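Folding demonstrations: keep the failed grasps or cut them?

rullemska
Posted in Data collection, February

We are gathering teleoperated examples for a cloth handling policy. The target is 1000 episodes and we have nearly 11 hours recorded. Each run is meant to cover picking up a cloth from wherever it has been left, lifting it and spreading it between the two hands. The operators work in a furnished room and move between the sofa, the armchair and a table.
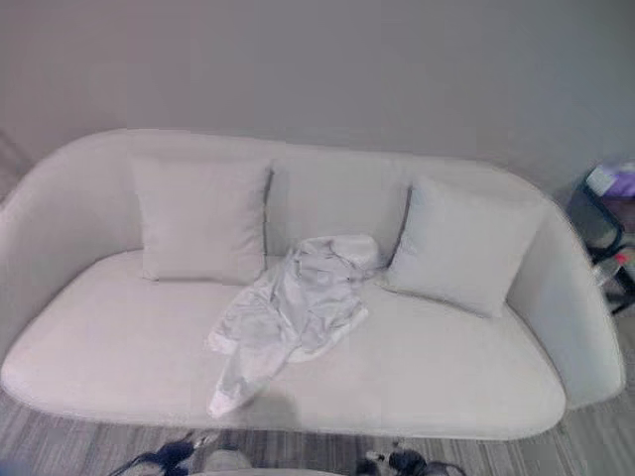 White cloth on the sofa seat, grippers at the bottom of the view.

My problem is the misses. An operator closes on nothing, opens again, shifts a little and gets it on the second or third go. Our written instructions say to discard the episode if that happens, but we are throwing away a lot of work. The lifting part of those runs is often fine, with a corner in each hand and the middle hanging in folds.

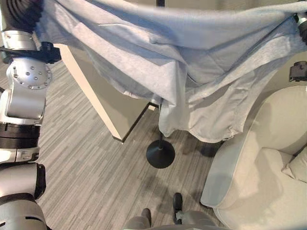
pamorholm
Keep them. We cut every miss out of our first set and the policy had no idea what to do after a bad grasp. It would close on air and carry on lifting as if it had the cloth. Mark the time of the miss and the time of the second attempt, so you can filter later if you change your mind. What I would drop is anything where the operator stops to think for more than 3 seconds. The model learns to stand still.

Also check how your training code picks its start frames. Ours was skipping the first part of every run and it took us weeks to spot.

rullemska
Thanks. We use Sevel for the labels and it does let you put two marks on one run, so that can be done without recording anything again. I looked through a batch of 19 tonight and most of the pauses come once the cloth is up.

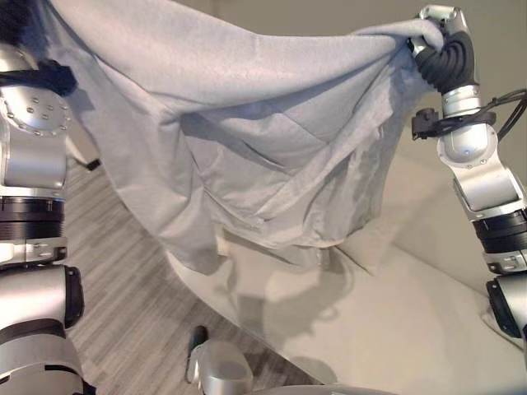 The pauses are mainly operators looking for the lower hem. From the head camera the upper edge is easy to follow, but the rest falls in layers. Over the white table some of them have started using the shadow to judge how far down the cloth hangs, and I don't know if that is a habit I want in the data. Should I ask them to stop?

sepúlveda_b
just collect more data, sorts itself out

pamorholm
I would leave the shadow thing alone. If it's in the camera view then the policy can use it too. Vary the lights between sessions if you are worried. The one to watch is operators looking directly at the cloth with their own eyes, because then they are acting on something the cameras never recorded. We put them behind a screen.

For the sofa, get plenty of runs with the fingers pinching a raised fold while the other hand has the hem. Flat cloth on a flat table is too easy and you end up with far too much of it.

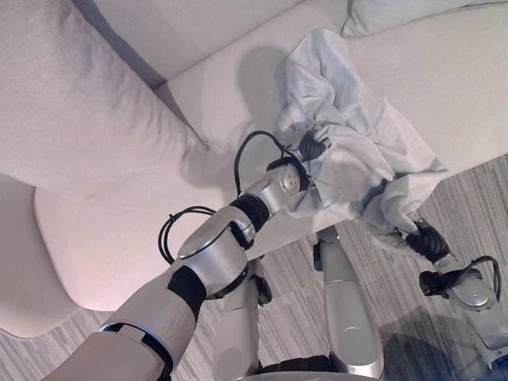
Similar threads
Labelling two-handed grasps in Sevel
How long should a cloth episode be?
Wrist cameras or head camera only?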